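Hepburn parts tray and practice tower

I put this page together in April, after the third person that month asked me where they could get "that gray tray thing." So, it's a flat printed plate with posts, slots and little square pockets on it, and it gives every part of a PC build a place to sit while the case is open. We call it the Hepburn, and it goes out as a set with a used desktop tower.

The tower is my favorite bit! Side panel off, drive cage in, power supply in, green motherboard in place, and blue latches and tabs wherever you're meant to pull on something. The cables are a bit wild and I like them that way (real PCs are never tidy). 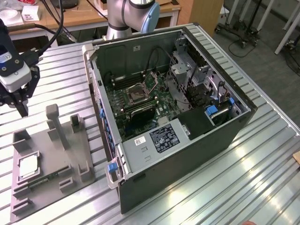
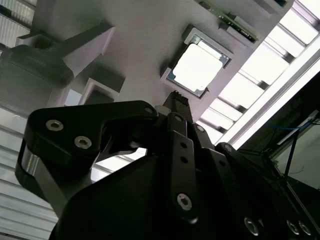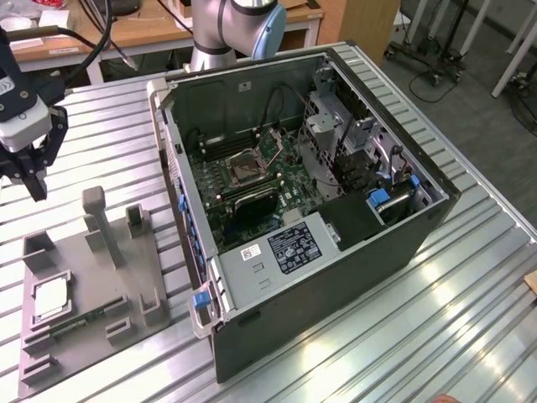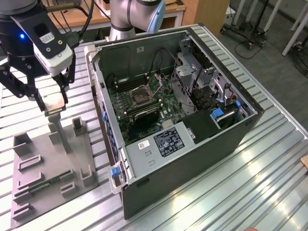
Meva Hardware Bench, Trerance Workshops, Plirnirberg

Lay the tower on its side before you start, and put the tray to the left of it if you have the room. The square holder is for the processor, and the slots take memory sticks and other thin boards. Lift the metal frame on the CPU socket all the way up and please, please keep your fingers off the pins. I've bent enough of them for all of us.

What you get:
Hepburn tray, gray
Desktop tower with motherboard and power supply
Processor
2 memory sticks
29-page build guide, stapled

The full set has stock number 548. The tray on its own is fine too, just say so when you write. We've printed nearly 2,000 of them now and the current one has a taller center post than the first batch, so an old tray won't stack under a new one. Sorry about that!

Spare trays and replacement processors go through Ruaridh Mackay at the Meva front desk. Mornings are best, he's usually out on deliveries after lunch.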